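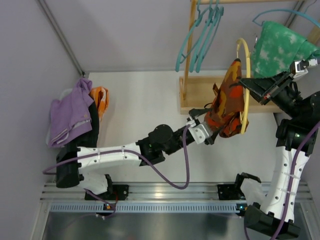 How do you hang slippery or shapeless tops so they stay on the hanger?

Posted in Laundry & Closets by Hauwa Ojo

Hi all, I'm hoping somebody has cracked this. I have a bunch of tops that will not stay put. Camo prints, mostly (my son is going through a phase and I've caught it off him), plus a couple of stretchy tank things with wide necks. I use plain plastic hangers, the bright colored ones from a multipack, and a small wood rack because our bedroom closet is basically a water heater with a door on it.

My routine is to lay the hanger down, drag the top over it, hook it on the rack and walk away. By the next morning one shoulder has slid off and the whole thing is bunched up in a wad at one end. I've tried pushing the hanger up from the bottom and I've tried going in through the neck. Going in through the neck stretched one of them out so badly it's now a sleep shirt.

So, is there a right way to get the hanger in? And do I need to throw out the plastic ones? I counted and we own 141 of them between the four of us, so I would rather not – but I will if that's the answer.

3 replies

Halvard Sundqvist
Go in from the bottom, always. I worked two summers in the stockroom at Grekstead and that's how we did every shirt that didn't button. Gather the hem up in one hand the way you'd gather a sock before you put it on, slide the hanger inside with the hook leading, and poke the hook out through the neck. Then let go of the hem and tug each shoulder down over its end of the hanger. Most people skip the tug! If the cloth is still bunched low on one side when you hang it up, the weight is all on that side and it'll creep over during the night.

Check the width too. Hold the hanger against the top, outside it, before you bother putting it in. The ends should stop a little short of the shoulder seam. If they poke past it you get those funny little bumps, and if they're way short the neck slides right over them. Kids' tops on grown-up hangers are a lost cause, same the other way round.

For the plastic ones, wrap a rubber band around each end, 2 or 3 turns. Ugly but it works. I wouldn't throw out 141 hangers over this.

brunet_street_mom
velvet ones. got a box of 100 and never looked back

Cuvo77
I'd fold the tank tops, personally. Anything stretchy with a wide neck is going to grow if it hangs all week, and I found that out with a sweater I really liked. Camo stuff is usually a sturdier cotton so that can hang fine, and it hides the wrinkles anyway, which is half the reason I buy it.

One thing on the rack: if yours is one of the small ones, don't cram it. Mine (a hand-me-down from my sister, it wobbles) was so full that every time I pulled one shirt off I dragged the neighbor halfway off its hanger, and I spent ages blaming the hangers for that. Took out a third of the stuff and it mostly stopped.

Hauwa Ojo
Thank you!! Halvard, I just did the hem thing on the worst offender and it went on in one go, no stretching. Rubber bands are next – I have a drawer full from the mail. And Cuvo, yes, the rack is crammed, I'm looking at it now and I'm a little ashamed. Will report back if anything is on the floor tomorrow.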